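Drying Short Shapes: Notes on Closwood Batch Settings
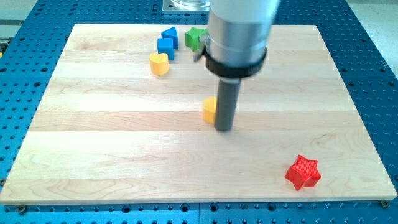 The short-cut line at Grikstead changed over to the Ruvis semolina in May, and the drying settings printed in the spring newsletter no longer apply. The new flour is ground finer and takes up water faster, so the dough leaves the die slightly softer than before. Small tubes and shells are the shapes most affected. Long shapes are made on the Lachance press and stay on the old settings for now.

Members who dry at home in a Closwood cabinet should load no more than 750 grams per tray. Spread the pasta in a single layer. Tubes that touch while soft will stick, and the joined side dries late and cracks in storage. Run the fan alone for the first 2 hours, with the heat off, then turn the heat to low. Swap the top and bottom trays when the heat goes on.

Cracking usually shows up a day or more after drying, as fine white lines across the short side of the piece. It means the outside dried ahead of the center. Lower the fan speed before changing anything else. If lines still appear, leave the door closed for 4 hours after the heat goes off - the moisture evens out in that time.

Ridged tubes need a longer run than smooth ones of the same width. The wall is thicker at the ridge, and a piece that snaps clean at the end may still bend in the middle. Test from the center of the tray.

The mill has set aside more than 2,000 kilos of the new semolina for member orders. Bags are sold at the Grikstead counter until noon.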